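Event Planning, Week 4: Seating and the Flow of a Room

Hello again! These are my notes from Monday, tidied up a bit for those of you who missed it (and for Tekle Negash, who asked me to write down the bit on top tables because I talked too fast).

Start with the doors

I always start a floor plan with the doors and never with the tables. Where do guests come in, where does the food come out, and where are the loos? Draw those three first and join them up with a pencil line. Anything you put on that line will get bumped into all evening.

At the Vorthorpe wedding I told you about, the cake stand was right on the line between kitchen and top table. Lutfa Samarakoon spotted it on my plan before I did, and I've been grateful ever since!

Round or long?

Round tables are kinder to people who don't know each other. Long ones look lovely and fit more in, but you really only talk to the people either side of you and the one opposite. For a family party I'd go long, for a work dinner I'd go round, and for a wedding I'd ask the couple – they will have opinions.

Leave more space behind the chairs than you think you need. People push back, hang coats and park handbags. Pull out a chair, sit in it, and get a friend to walk past with a tray.

Making the seating plan

I still do mine with paper slips. Write each name on a slip, cut them up and push them about on a big table until it works. Keep couples on one slip until the end, then split them if the host wants to mix people up. 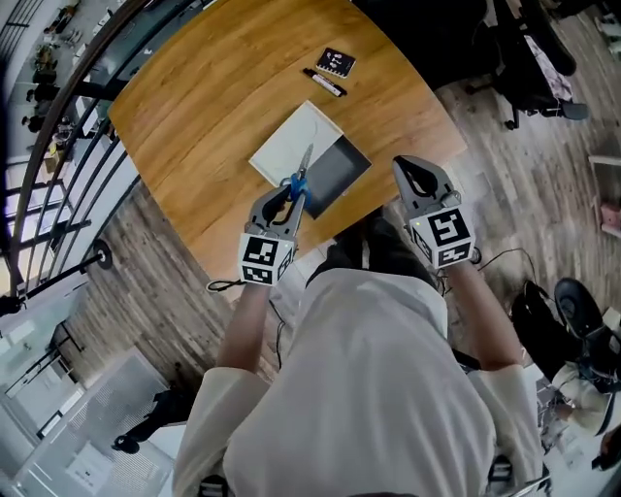
The top table

Ask early who is sitting there. Divorced parents, step-parents, a best man with a new girlfriend – you want to hear all of it weeks ahead. If it gets tricky, suggest a small table just for the couple and let each parent host a table nearby.

For next week

Draw a plan for a dinner for 45 in Sturkden hall, with one kitchen door and a small dance floor. Pencil is fine. Li-hua Tsao has spare copies of the blank plan if you've lost yours.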